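Support > Desktop systems > Rorkell tower > Set-up guide > Section 5

Print this page | E-mail this page

5. Fitting the processor and memory

Read the whole section before you start. Keep the box and the anti-static bags until the computer has passed its first start-up.

CAUTION: Switch off at the wall and pull out the mains lead. Touch bare metal on the case before handling any part.

1. Lay the tower on its side and take off the side panel. Put the screws in a cup or tray.

2. Find the processor socket. Move any loose cables out of the way – do not pull on them.

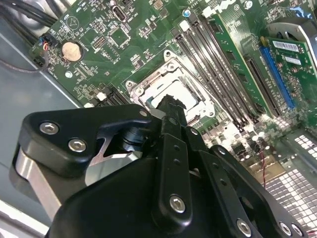

The motherboard inside the open case.

3. Lift the socket lever fully, then raise the metal bracket.

4. Hold the processor by its edges and match the corner mark to the mark on the socket. Lower it straight down. Do not press on it.

5. Close the bracket and lower the lever. Some resistance is normal.

6. Fit the Cletolell cooler as shown on its own sheet. The standard mains supply is rated at 300 watts and is enough for this cooler and one graphics card.

NOTE: Towers sold under the Plasance name have a shorter cooler lead. Order extension lead 119 if it will not reach.

7. Open the clips on the memory slots. Line up the notch in the module and push down evenly until the clips close.

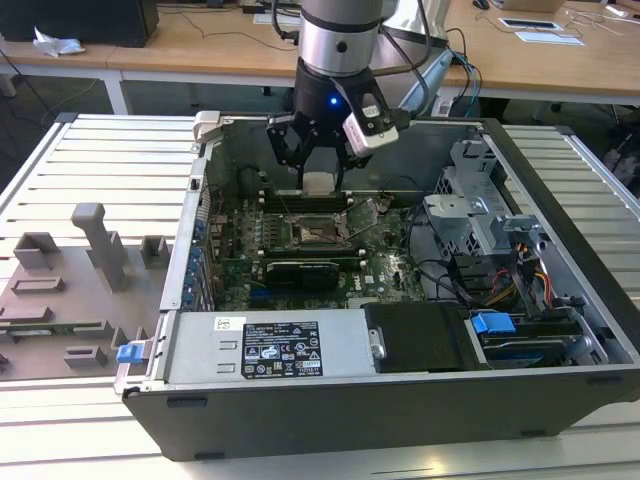 Can I fit just one memory module?
One module is enough to start the computer. Put it in the slot named first on the label inside the side panel.

8. Check that no screws are left in the case, refit the side panel and stand the tower upright.

Text revised by Valentin Lehner, 2000-04-25

Related items
Section 4: Opening the case
Section 6: First start-up
Bühler keyboard and mouse set-up
Spare parts list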